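Home Lists Archive Search Log in

backdrops-l > November > Re: Off-white fabric, wrinkles, and a wall that isn't white

Posted 11/19/21

Hi all,

I've been meaning to answer this one all week and kept typing half a reply on my phone and losing it. So I'm at a real keyboard now with a cup of tea and you're going to get the long version, sorry in advance!

The original question, trimmed a bit:

> I've taken over a spare room to do simple portraits and a few
> craft-fair pictures of my knitwear. The walls are a yellowish cream
> and the landlord won't let me paint. I bought a length of off-white
> cotton to hang up but it looks like an unmade bed. I iron it, I hang
> it, and by lunchtime it has folds in it again.
>
> Also my lights are the built-in ones in the ceiling and they make a
> warm patch on the wall above wherever I put the cloth. Do I need to
> buy paper rolls like everybody on the internet? I have a small
> budget and a small car.
>
> And what do people do about black clothes? Half of what I knit is
> black and it comes out as one big dark shape.

First of all, no, you don't need paper rolls. I had paper rolls. I had two of them, and they lived behind the sofa until one went wavy from the damp and the other got a dent right in the middle from somebody leaning a bike on it (me). Paper is lovely when it's new and you have a wall wide enough to leave it up on. In a small room with a small car I would not do it again.

I use cloth, plain off-white, and I have stopped ironing it completely. What you're fighting is the crossways creases, the ones from where it was folded up in a drawer. Those look like an unmade bed, you're right. Vertical folds are a whole other thing! Soft up-and-down folds look like a curtain, and everyone's eye is fine with a curtain. So I store mine on a tube (the cardboard kind from inside a rug, the carpet place gives them away) and when I hang it I use more cloth than I need and let it gather. If you try to stretch it flat you see every little mark. If you let it hang full it just looks soft.

The cloth I have came from Suksawat, the fabric place out past the bus depot, from the bin of ends at the back. It's a cotton with some weight to it. The lightweight stuff is cheaper but it moves every time the heating comes on, and you can see the wall through it, and with your yellowish cream that's going to tint everything. Hold a double layer up to the window before you pay. If you can see your fingers through two layers, put it back.

Weights at the bottom help too. I sewed a channel along the hem and fed an old bicycle chain through it, wrapped in a sock so it wouldn't mark the cotton. Works great, looks ridiculous, weighs a ton when you carry it upstairs. Curtain weights would be the civilized answer.

As for the top edge, I've given up on getting it level. Mine always slopes. There's a hook on one side that's a bit higher than the hook on the other, and I could fix it, and I've been going to fix it since June. For portraits it doesn't matter as long as you keep the head below it, or you crop. For your knitwear you'll be shooting lower down anyway, so I wouldn't lose any sleep.

Now, black clothes, which is where I have the strongest feelings, because I live in a black turtleneck from October to April.

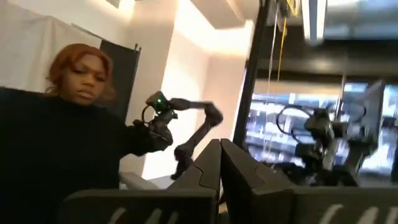 The trouble with black knits is that the camera sees the face, decides the face is the important bit, and lets everything under the chin go. A high collar makes it worse, as you don't even get a bit of neck to break things up. Then the sleeve runs into the body and the body runs into whatever dark thing happens to be nearby and there goes your cable stitch that took you three weeks.

Things that have worked for me, in no special order.

Put black in front of pale. I know it sounds obvious but I spent ages putting dark sweaters in front of my dark panel thinking it looked moody and expensive. It looked like a floating head. Against the off-white cloth you at least get the outline of the shoulder, and for selling clothes the outline is half of what people want to see.

Light from the side and low. Ceiling light comes straight down and slides off a black sweater without catching on anything. If you stand a lamp to one side, down at elbow height, all the little ridges in the knitting throw shadows and you can see the stitches again. I use a plain desk lamp from Jiltlow with baking parchment clipped over it (clipped well away from the bulb, please, and only with an LED one, I don't want anybody setting fire to a spare room because of me). Try it with the room lights off first so you can see what the lamp is doing by itself. Then bring the others back if you need to.

Overexpose a bit. On a phone you press on the dark part of the sweater and it brightens the whole picture. The backdrop will go whiter, and good, let it! The face will go too bright if there's a face, so for the knit details I'd do a separate shot with no face in it.

And lint roll. Oh my goodness, lint roll. Once you've brightened a black sweater you can see every single thing that has ever touched it. I have a cat. I'll say no more.

About the dark panel, since someone further up the thread asked whether to buy one as well. I like having it, and for light things it's wonderful. A cream cardigan in front of black is the easiest photo in the world. Mine is a rectangle that stands against the wall next to the cloth so I can swing the chair over and be in front of the other one in a minute, no rehanging. I'd get the stand with a proper clamp at the top. The first stand I bought was a Luvell, the cheap folding one, and the knob stripped its thread after 7 outings, and then the whole thing would sink very slowly while you were looking through the camera. You'd think you were losing your mind. I'm told they've changed the knob now but I haven't gone back to find out.

One small thing with the two side by side: leave a gap or overlap them properly. A little sliver of cream wall between a pale cloth and a black one is the brightest, most annoying stripe you ever saw, and it will be right behind somebody's ear in the only picture they like.

Now your ceiling lights. I've got the recessed strip kind that turns a corner, and they came with the room, so I feel your pain. What I've learned to do is decide which light is in charge. If it's the ceiling, then turn everything else off, set the white balance off a piece of plain printer paper, and live with the warm patch up on the wall. If you mix it with window light you'll get a face that's orange on one side and blue on the other, and I have thrown away whole afternoons to that. My hair is already red! It does not need help!

The warm patch itself you can mostly get rid of by pulling everything forward. I know it's a small room. But even an arm's length between the cloth and the wall makes a difference, and then the same again between the person and the cloth. It lets the folds go a little blurry, too, which makes them look softer than they are. If you have one wall that's truly white, and not cream, turn the chair so the light bounces off that one. A white wall is a free reflector and you don't have to fold it up and put it in your small car.

Oh, and look down. I mean ask your sitter to look down. People who freeze up in front of a camera nearly always come out better when they've got their eyes on something, their cuff or their hands or a ball of yarn, with the mouth closed and not trying to smile. It suits knitwear, it looks like they're thinking about the sweater. You can get the big smile afterward when they've relaxed.

Budget-wise, the cloth end, the tube, the lamp and the parchment cost me less than one good paper roll. The panel and stand were the big spend. I'd do the cloth first, use it for a month, and see if you even miss having a dark one.

If you want to see how the different cottons hang before buying, there's a box of samples in the Toratley swap cupboard, on the shelf under the tripods. I put them there and wrote on each one what it was and whether it creases. Take any you like except the gray linen, which I'm still deciding about.

I'd love to see the knitwear when it's up. And if anyone has found a way to get cat hair off a cotton backdrop that doesn't involve washing it and starting over with the creases, please, please write back.

Happy hanging — and do clip that parchment well clear of the bulb.

Reply to list | Reply to sender | View thread

Shares 2 | Comments 2 | Views 3,346

More from backdrops-l
Where to find long cardboard tubes
Muslin or canvas for a narrow room?
Stand clamps that don't slip
Desk lamps as side lights, a few tests
Cream walls and white balance
For trade: gray felt, one side faded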